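**January, late**

Finally had a whole free afternoon and evening for the Zornik trial, and I have to write this down before I forget half of it, because I've been grinning at a monitor since lunch.

Background for future me: Zornik is the simulator package from Oddsson. You get a stocked room, a table, an arm, a box of props and a scripting layer, and you pay by the month if you keep it past the trial. I signed up because I want to know if the sorting job for the Redent bench can be practiced in software before I spend real money on hardware. Redent is still mostly a folder of sketches and a shelf I cleared in the garage. The folks at the Odcombe makerspace keep telling me to just buy a cheap arm and break it, and maybe they're right, but I've broken enough things this winter.

Installation first. Two downloads, one of them huge, and a license key that wouldn't paste (I typed it by hand, twice, the second time with my glasses on). After that it opened straight into a demo room and ran. No hunting for drivers, no mysterious missing library, no forum thread from years ago. I'd set aside the entire afternoon for setup and had the arm waving around before my coffee was gone. I made a second coffee just to celebrate.

The first hour I only played. There's a jog panel where you drag the hand around and the joints work themselves out, and it's the nicest one I've used. It slows down by itself when you get near the limit of a joint, and you feel that in the mouse before you read it on the screen. I tried to tie the arm in a knot and it politely declined. You can also type a target directly, which I ended up doing more and more as the day went on. Dragging is for getting the feel of it. Typing is for when you want the same thing again.

Then cups. I picked cup stacking because it's the closest thing in the prop box to the Redent problem, where I need one tapered container to go down into another without jamming on the rim. Also because it looked easy. Ha.

My first scripts grabbed the cup from the outside, like a person would, and that was okay until the time came to let go. The fingers had nowhere to open once the cup was close to the other one. I spent a good long while moving the release point up and down, up and down, and got cups that dropped crooked and cups that bounced out and one that rolled all the way to the wall. (The rolling was lovely, by the way. It wobbled the way a real one does. I reset and watched it again.)

So I switched to gripping from inside: fingers closed, down into the cup, then open until they press on the walls. Zornik has a setting for this, buried under "grasp mode" where I'd never have looked if I hadn't been clicking on everything. One checkbox and the force numbers flip their meaning. I'd like that a little more prominent in the manual. It got one sentence, and the sentence was about bowls.

Around 600 attempts now, if the counter in the corner is right, and most of those were batches I left running while I made dinner. That's the part that has me sold, or nearly. You write the move one time, tell it how much to shuffle the starting positions, and go chop onions. When you come back there's a list with every run in it, and you can click on a bad one and scrub through it from any angle you like. I found out that nearly all my failures had the same cause: I was coming in at a slight lean and the near side of the cup was catching first. I never would have seen that from where I'd parked my view. I swung down to table level, went through a bad run slowly, and there it was, plain as anything.

Fixing the lean took one line. ONE. I squared up the wrist before the descent instead of during it, ran a batch of 100, and sat on the kitchen floor with the laptop to watch it go. It's the best batch so far by a mile. I'm not writing the score in here until I've repeated it with a different shuffle, because I know how I get.

Things I like, in no order:

- The shadows. Sounds silly, but they tell you how high the hand is when you're working from a flat screen.
- Undo works on everything, including moving furniture.
- You can pause halfway through a move, nudge a cup, and carry on.
- The room has some character. I've used simulators where everything sits in gray nothing and my eyes give up after an hour.

Things I don't:

- Saving a view takes too many clicks.
- Contact between thin walls gets jittery if you run at top speed. Slow it one notch and it calms down, but I lost an hour finding out.
- The fans on my laptop sound like a hair dryer.
- The error messages are written for somebody smarter than me. "Constraint residual exceeded" meant that I'd put the cup inside the table.

I emailed their support about the jitter at two in the afternoon, expecting nothing, and had a proper reply before dinner, with a small test file attached that showed the same thing happening on their end. They know about it. They suggested the slower step and told me where to find the setting, and the reply read like it came from a person who'd stacked a few cups themselves. That counts for a lot with me.

Saved some stills off the good setup for the notebook, blue cup and green cup, inside grip: 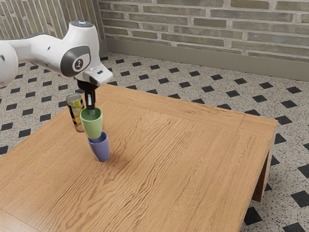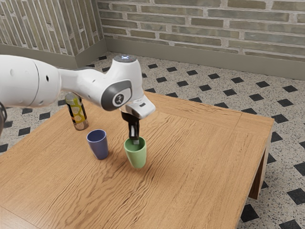 Okay, so where does this leave Redent. I went in thinking I'd use the trial to rule things out and then go buy whatever arm was cheapest. Now I think the order should be different. The containers I want to sort are a bit steeper in the sides than these cups, and one of them has a lip that folds outward, and I can model both of those in an evening. If the inside grip holds up with the lip, I know what sort of fingers I need, and that narrows the shopping list a lot. If it doesn't hold up, I've spent an evening and a month's fee, and the garage shelf stays clear for a while longer.

What I can't tell yet is how much of this carries over. Plastic on plastic in a simulator is only as good as the number somebody typed in for friction. I tried changing it, low and then high, to see what breaks. Low was a disaster - the cup slid off the fingers before the hand had risen at all. High was suspiciously perfect. The default sits somewhere between, and I have no idea if it matches the stuff in my kitchen cabinet. Somebody at Odcombe has a little pull gauge, I think it hangs on the pegboard next to the soldering bench. I could borrow it and drag a cup across a table and get my own figure. That would be a fun thing to do anyway.

Also want to try the second hand that comes in the package, the one with the wider opening. I loaded it for a minute and the arm looked top-heavy and very serious. Didn't get further than that. And there's a mode where you record yourself doing a move with a game controller and it plays it back with variations, and I don't own a game controller, and I've spent the last twenty minutes looking at game controllers online. Closing that tab now.

The trial has a couple of weeks left on it. The monthly price is fair for what it is, I think, though I wish there were something between the hobby level and the full one, since the hobby level caps how many runs you can queue and I'd hit that cap every night. I'll write and ask. They answer their mail, after all.

Tomorrow: repeat the batch with a new shuffle before touching anything else. Then the lip. Copy the good script somewhere safe FIRST, and give it a real name, because right now it's called "cups_final_ok_3" and there is also a "cups_final_ok_3b" and I'm not certain which one has the squared wrist.

Checked. It's 3b.

Eyes are shot. There's still a batch going on the kitchen counter and I can hear the fans from here. Leaving it on overnight with the lid up, and a note on top so it doesn't get unplugged for the toaster.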